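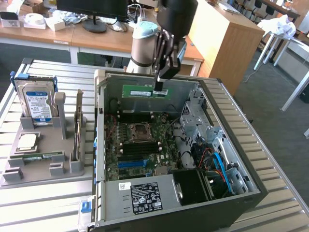 PC refurb bench going to arms -- anyone else been through it?

tinplate_tess
May 16, 2023
Long-time lurker, first proper thread from me. I work at Rusano, we take in old office desktops and turn them round for resale. 28 of us on the floor, mostly on hand benches. Since the spring two of the benches have been given over to robot arms doing memory, processors, drives and cards, and we've been told there'll be more after July.

I'm not against it! My thumbs are wrecked from years of memory clips and I'd happily never press another stick in. But my job has changed more than I was told it would. I used to build a machine start to finish and now I mostly load parts into a holder, keep an eye on things and sort out whatever gets stuck. Has anyone come out the other side of this? Did it settle down?

gribble_and_sons
We did this at the Wurkau site two years back. It settles, but the first few months are dull as ditchwater. My advice is get yourself on the fixture side. Somebody has to work out how each part should sit so the gripper can get hold of it, and the people who've handled the parts for years are the best ones to do it. I went from bench hand to doing that full time, and got a regrade out of it (had to ask twice, mind).
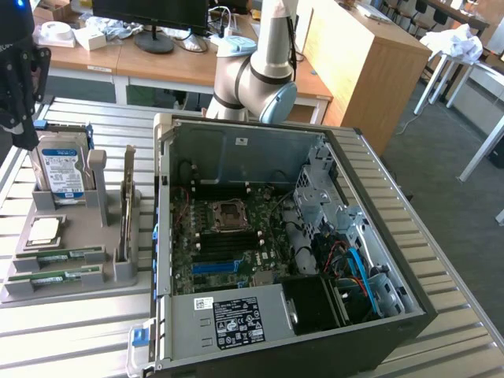

The printed holders sound like a small thing but they were half my working life for a year. Hard drive upright, memory lying flat, card on its edge, and every one of those was an argument with somebody. Ask if you can have a go at the next one they print.

mothballed
Sorry but "get yourself on the fixture side" only works for one or two people. What do the other 26 do? At my last place they said no jobs would go and none did, they just didn't replace anyone who left. Six went in a year and the rest of us ended up watching more benches each for the same money.

gribble_and_sons
Fair point, and I won't pretend we didn't lose people that way too. I still think you're better off inside it than moaning from the tea room.

mothballed
I was inside it, thanks. I've got the 6 am starts to prove it.

tinplate_tess
Right, no falling out on my thread please :) Both of those are useful. The watching is what gets me, to be fair. With a hand build your mind's on the job and the shift goes. Standing by an arm I'm tired in a completely different way, and I go home with a headache instead of sore hands. I asked for a stool and got told it was being looked into.
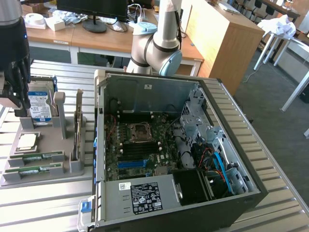
The other thing is the training. The newer lads are learning to load and clear faults but they've never seated a processor themselves, so when a board comes in with a bent pin they fetch me or one of the other old hands. I don't mind, but it isn't in anyone's job description and there's no pay for it.

solderfumes
Get that written down NOW. Seriously. At Escobedo we kept a notebook of every time one of us got called over for something the arms couldn't do. When the pay review came round we put it on the table and they made a proper senior tech role, 800 a year extra. Not a fortune, but it was 800 more than being nice about it.

mothballed
Now that I agree with. We asked for 2000 and got a pizza lunch.

gribble_and_sons
Seconded on the notebook. Also push for swapping round, two hours on the arms then two on hand work. Ours dragged their feet over it and the headaches did ease off for most of us once it came in.

tinplate_tess
Swapping round is a good shout, there's still plenty of hand work -- the laptops all get done by hand and so do the all-in-ones. I'll bring it up with my supervisor. Has anyone here worked anywhere that uses Celtine for the shift planning? Ours does, and I'm told it can't split a shift between two benches, which sounds like rubbish to me.

solderfumes
We had Celtine. It can do it, you have to set the benches up as separate areas first. Whoever does your rota will know the menu, I'll have a dig for my old notes tonight.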